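Teleoperating two arms to sort small hardware – is the wallpaper or the hardware my problem?

Posted 2021-01-03 by Sumeya Dinsa

The Prolcombe guide says 168 demos is plenty for sorting nuts and screws into a compartment box. I've recorded that many by remote control and the policy still closes on air next to the wing nuts. I have doubts about the guide. Has anyone got this working with parts this small?
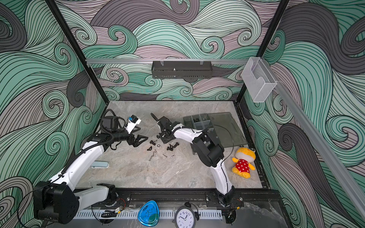
My other worry is me. I hesitate before every grasp, and I suspect it's learning the hesitation. Would 1,000 demos fix that or just give me more of the same?

Ermanno Leone

More of the same, I'd bet. I went through this in September with screws and never saw proof that volume alone helped. Throw out the demos where you hover. Start with one kind of part, say the wing nuts, and add the thin screws last – they're miserable to pick up off a hard tabletop.
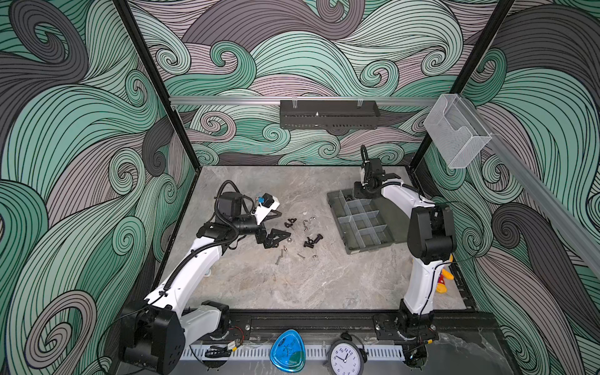

Small hardware on the tabletop, with the compartment tray to the right.

Also check whether your wrist cameras see the fingertips when they close. If you can't do the grasp from those views alone, I don't see how the policy would.

Ferri

Just buy better grippers. Demos are overrated anyway.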